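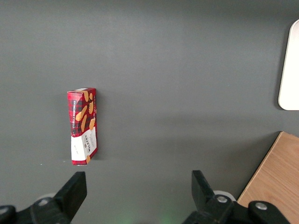 *A carton of shortbread.*

**Zudmont Grocers to open teatime counter and bring back winter tin exchange**

ZUDMONT, December. Zudmont Grocers, the member-owned food store on the east side of town, will open a teatime counter this month in the space that used to hold its greeting cards and magazines. The counter will serve hot tea, coffee and packaged or fresh-baked cookies from 2 p.m. until closing, and it will stay open through the end of winter. If sales hold up, the store plans to keep it year-round.

The project was approved by members last spring. Of the 3,527 households that belong to the store, a majority of those voting chose the counter over two other uses for the space, a larger bulk section and a second checkout lane. Work on the plumbing and wiring began in the fall. Shelving from the old magazine section has been reused behind the counter for cups and dry goods.

"People have been asking for a place to sit down since before I worked here," said Xóchitl Espinoza, general manager of Zudmont Grocers. "They finish shopping, they run into a neighbor, and they end up standing by the carts talking for half an hour. Now they can have a chair and a cup of tea."

The counter has six stools. Three small tables stand along the front window, one of them set at a height that works for wheelchairs and strollers. Customers may bring in food bought anywhere else in the store, including from the deli case. Outside food is fine for young children and for anyone with a medical diet.

**What will be served**

The opening menu is short. Black tea, green tea, peppermint tea and drip coffee will be sold by the cup, with free hot water refills for tea drinkers. Hot chocolate will be added once the milk steamer has been inspected. Oatmeal cookies, ginger cookies and a plain scone will come each morning from Brallness, a bakery in the next valley that already supplies the store's sandwich bread.

Packaged cookies will be sold by the box from a shelf next to the register. The shelf will carry shortbread, wafers, butter cookies and several kinds made without wheat or dairy. Customers who buy a box to eat in the store can ask for plates at no charge.

Prices will be posted at the counter on opening day. Members will receive their usual discount on drinks and on packaged goods. The discount does not apply to Brallness items, which are sold at the bakery's set price under the same agreement that covers its bread.

The store looked at leasing the space to an outside coffee company and decided to run the counter with its own staff. Two current employees have moved over from the produce department, and one part-time position is still open. Applicants should be able to work afternoons and lift a full water container. Forms are available at the service desk.

**Tin exchange returns**

Along with the counter, the store is bringing back its winter tin exchange, last held before the roof repairs. Residents may drop off clean, empty cookie and candy tins in the front entry at any time the store is open. Anyone may take a tin home and fill it for a friend, a coworker or a family. There is no charge and no need to be a member.

Tins should have a lid that closes and should be free of rust on the inside. Glass jars and plastic tubs cannot be accepted this year because of limited shelf space. Any tins left at the end of the exchange will go to the Kirneo Community Center for its craft room, where they are used to store buttons, beads and chalk.

Espinoza said the exchange was one of the first things members asked about when the entry reopened. "I had a woman bring me a stack of tins in July," she said. "I told her we hadn't set a date. She told me she would leave them with me anyway, and they have been under my desk ever since."

**Cost of the project**

The counter was paid for out of the store's equipment fund, with no change to member dues. A grant of $2,000 from the Zudmont Main Street Association covered the window tables and stools. The store did the painting itself. The largest single expense was a new drain line, which had to run under the existing floor to reach the back hall.

Some items that used to be sold in the space have moved. Stamps and bus passes are now at the service desk. A smaller selection of greeting cards can be found at the end of the paper goods aisle. Magazines have been discontinued, apart from the local weekly, which is in a rack by the exit.

**Opening afternoon**

The first cups will be poured at 2 p.m. on opening day, and tea will be free until 4 p.m. The date will be posted on the front door and in the member newsletter as soon as the final inspection is complete. Brallness will have a baker on hand with samples of the ginger cookie and the scone. Parking is available in the main lot and, for the afternoon only, in the gravel lot across the street.

The store asks that large groups call ahead once the counter is open. Book clubs and knitting groups may reserve one table at a time, for up to two hours, by speaking with the service desk.

**About Zudmont Grocers**

Zudmont Grocers is a full-service food store owned by its members and open to all shoppers. It sells produce, meat, dairy, dry goods and household supplies, and works with farms and bakeries in the surrounding valleys. Membership forms are available at the store.

**Media contact:** Xóchitl Espinoza, General Manager, Zudmont Grocers. Interview requests may be left at the service desk during store hours.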